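To: staff-list
From: Operations Office, Clurard
Subject: Re: [staff-list] Cloth handling work at Skastidura and position changes

Colleagues,

The Operations Office thanks the members who responded to the April notice. The message quoted below raises points that several departments also put to us separately, and we are answering on the list so that everyone works from the same information.

> The notice says that cloth folding and sorting at the Skastidura site
> will be "progressively automated" under the Cludell program. It does
> not say what happens to the people who fold and sort now. Our section
> would like answers to the following before the next site meeting.
>
> First, are any positions being removed, and if so when? Second, staff
> who have been asked to do the hand-held gripper sessions want to know
> whether this is a temporary assignment or a new job, and at what grade.
> Third, several people are uneasy about being recorded while they work.
> Who keeps the recordings, and can they be used to judge performance?
>
> We would also point out that the sessions are harder on the wrist than
> ordinary folding. Someone should look at that before the hours go up.
>
> Finishing Section, Skastidura

Positions. The finishing section at Skastidura has 39 permanent positions. None will be removed during the current phase of Cludell, which runs until the end of the budget year. We are not able to give an undertaking beyond that point. Any proposal to reduce positions after the current phase must go through the consultation procedure in the staff agreement, with the notice period stated there. Vacancies that arise in the meantime will be filled on fixed terms, and applicants will be told why.

Gripper sessions. These have so far been treated as a temporary assignment, and the section is right that this was never put in writing. From the start of the next pay period, demonstration work will be a recognized duty with its own description. Staff who spend more than half of their scheduled hours on it will be paid at the next grade up for those hours. Staff who prefer to remain on ordinary folding may do so, and declining the sessions will not be entered in anyone's record.

The program needs around 4000 demonstrations of cloth being picked up, drawn out, folded and set down. The first 1000 have been completed. We had planned to raise the weekly target to 400, and that increase is now on hold for the reason given under the next heading.

Wrist strain. The section's remark was passed to Occupational Health, whose preliminary advice is that no one should use the hand-held gripper for more than two hours in a shift, with a break at the midpoint. This limit applies immediately. Supervisors should change the rota where necessary and should not make up the difference by adding sessions at the end of the day. A lighter handle has been requested from Chae, our equipment supplier, but we have no delivery date. Anyone who already has pain or numbness should report it in the usual way, including where it seems minor.

Recordings. Recordings made during the sessions are kept by the Cludell program office and are used to train the folding system. They may not be used for appraisal, discipline or timekeeping, and line managers have no access to them. Sound is not kept. A member of staff may ask for a particular session to be deleted within 30 days and does not have to give a reason. Staff who pass through the hall while a session is in progress have the same right, and a request form will be available at the site office.

Changes to ordinary work. Even without a loss of positions, the work will change. We expect the plain, repetitive items to move to the machines first, leaving the staff with mixed loads, damaged pieces and anything that requires a decision. Some members have told us they would welcome this. Others have said, fairly, that the plain items are the part of the shift in which they can rest their attention — and that a full day of difficult pieces is a heavier day. Output targets for hand work will therefore be reviewed before the first machine goes into regular use, and the section will be asked to take part in setting them.

The site meeting will be held at 2:30 p.m. in the upper meeting room at Skastidura, on the date shown on the site notice board. Written questions may be sent to this list or left with the site office. Night staff who cannot attend may ask for a separate session at the start of their shift.

Operations Office
Clurard 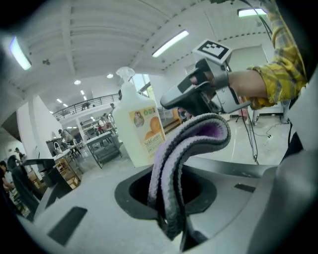 Hand-held gripper and folded fabric in the hall.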